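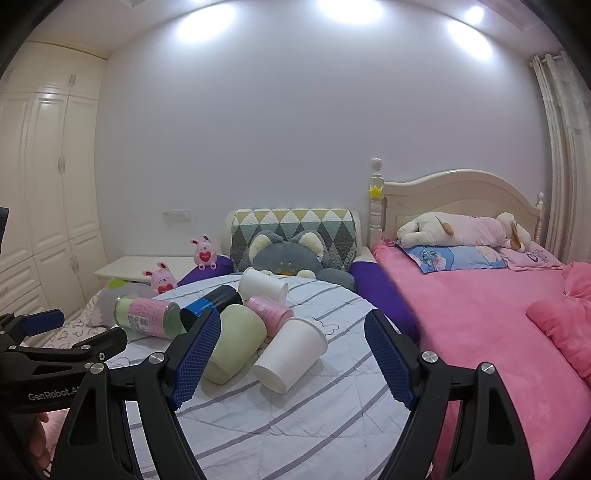
**How long did the whole build take?**

From the first parts order to a gripper I could trust with an afternoon's work, 9 weeks. That's evenings and the odd weekend, with one stretch in August when I did nothing at all because the shared workshop was too hot to stand in.

**Did you build it at home or in the workshop?**

Both! Anything loud or smelly happened at Vumirent, which is the shared workshop I pay into. Drilling, tapping, the one round of spray paint I regret. The wiring, the software and all the trying-out happened at home, where I can leave a half-finished thing overnight and find it in the same spot the next morning.

**What's it supposed to do?**

Pick up light, round household stuff and stand it upright. Cups and jars, mostly. I wanted a small job I could really finish, and a cup on its side turns out harder than a block because it rolls the second you nudge it. Paper cups are the worst of the bunch. Squeeze too little and they slip, squeeze a hair more and you've got an oval.

**How do you practice with it?**

I tip a few cups and a jar over on a cloth and go at them in any order. I like a quilted cloth for this (the stitching slows the rolling down a little), and I like patterns on it too. My first camera model only ever saw a plain gray bench and fell apart the moment I showed it stripes. Soft pads on the jaws are a must. Bare plastic just skates.

**What did it cost?**

My spreadsheet says 2399 for the arm I'm building, all in, and that's with a few mistakes left in the total. The motors were the biggest chunk. The part I didn't see coming was connectors – I bought the wrong ones twice, and then the right ones in the wrong gender.

**Which motor controller are you using?**

A Drurkico board, the small one. I started on a Sarıgül kit that a lot of people at the workshop like, and it was fine on the bench, but I couldn't get it to hold position without buzzing. Could easily have been my wiring. If you already have one, try it before you spend more money.

**How many tries before the grasping got decent?**

I stopped the first round at 3000 and it was still clumsy with anything see-through. Then I threw in messier setups, with things touching and overlapping and lying at odd angles, and it picked up quickly. If I did it over I'd go messy from the start.

**Why a two-finger gripper and not a hand?**

Fewer things to fix. Two jaws on linkages, a few pins, a pad on each side, done. I did sketch a three-finger version I called Tolex, and the drawings are still on my wall, and that's where they're staying for now.

**My jaws don't close evenly. Any ideas?**

Check your pivot pins first. Mine had one hole drilled a touch oversized and the whole side lagged. I spent two evenings hunting for it in the code. After that, look for screws rubbing on the linkage – swap in shorter ones and see if it frees up.

**Can I have your files?**

Sure, once I've cleaned them up. The bracket drawings are okay to share now, so ask at the Vumirent front desk and they'll point you to the folder. The code still has my home network password in it, so that part will have to wait.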